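The sundial walk is open!

It has been a long wait, but the sundial walk at Grajales is finished, and anyone can now stroll from the old tram shelter down to the river steps and pass nine working dials on the way. If you came along to the July preview you will have seen five of them, some still without their numerals. The other four went in over the summer and I think they are the best of the lot (yes, I know I say that every time a new one arrives).

The walk starts gently. The first dial is a plain vertical one on the south wall of the tram shelter, cut straight into the stone, with the hour lines fanning out from a bronze rod. It is easy to read, and it gets you used to the idea that sundial time and watch time are seldom the same. There is a little correction table beside it in two languages. Do have a look at the table before you set off, as the later dials assume you have got the hang of it, and remember that in summer you need to add the extra hour as well.

From there the path drops through the lime trees to the Zonedano garden, where Ermanno Sala has built what must be the prettiest thing on the whole route: a bowl sundial, hollowed out of a single block of pale limestone. The shadow of a small pin falls inside the bowl and creeps across a net of curved lines, and those lines show you the season as well as the hour. Bowl dials like this were known to the Greeks and Romans, and it is a lovely feeling to stand over one and watch it doing its job with no moving parts at all. Ermanno spent weeks polishing the inside by hand and says he would happily do another. We are holding him to that!

Number three is the one the children love. You are the pointer. Stand on the stone marked with the right month, put your arms above your head, and your shadow lands among the hour markers set in the grass. Taller visitors get a clearer answer, but even the smallest ones manage it in the morning and late afternoon, when the shadows are long.

At the bottom of the slope you reach the noon mark, which was Fanni Oláh's idea from the start. A disc with a hole in it sits high on the side of the Produra mill, and a spot of sunlight falls through it onto a brass line laid in the courtyard. When the spot crosses the line, it is local noon. Along the line Fanni has marked the solstices and the equinoxes, so over the year you can follow the light as it travels out towards winter and back again. This month is a very good time to visit, with the spot getting close to the equinox plate. Go a little early and bring something to sit on. The spot moves faster than you expect, and there is usually a bit of a cheer when it touches the brass.

The line took the most careful work of anything on the walk. The paving in the yard is old and slopes two ways, so Mi-kyung Jang checked the level of every slab before a single piece of brass was fixed. She then did the whole thing again after the drains were dug up. Thank you, Mi-kyung, and sorry about the drains.

The last stretch runs along the river, with a set of smaller dials on posts: one facing the sky like the face of a clock, one tilted to match our latitude so that its hour lines are evenly spaced, a pair facing east and west, and finally a polished globe that is lit by the sun just as the Earth is. Turn your head from the globe to the water and you may well miss your bus, as I did.
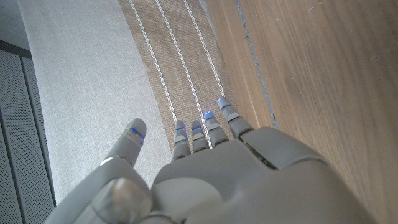

Light grey hand with a strip of blue light on the thumb.

The guidebook is out too, written by Adaeze Akpan with drawings by Su-bin Oh, and published by Multonar. It has a map, the story of each dial, and a chapter on making your own from a sheet of card and a knitting needle. I tried it on the kitchen windowsill and got within a quarter of an hour, which I am calling a triumph. Adaeze also explains the equation of time more clearly than anyone I have read, with a drawing of the long, lopsided figure of eight that the sun traces if you note its place at the same clock time through the year.

We had 1,562 signatures in the visitors' book at the tram shelter when the first volume was filled, and a second is now on the shelf. Please sign it, and please tell us which dial you liked best. The bowl is ahead so far, but the globe is catching up.

The path is open from dawn to dusk and there is no charge. The slope below the Zonedano garden can be slippery after rain, and there is a step-free way round past the mill gates. Copies of the guidebook are on sale at the mill.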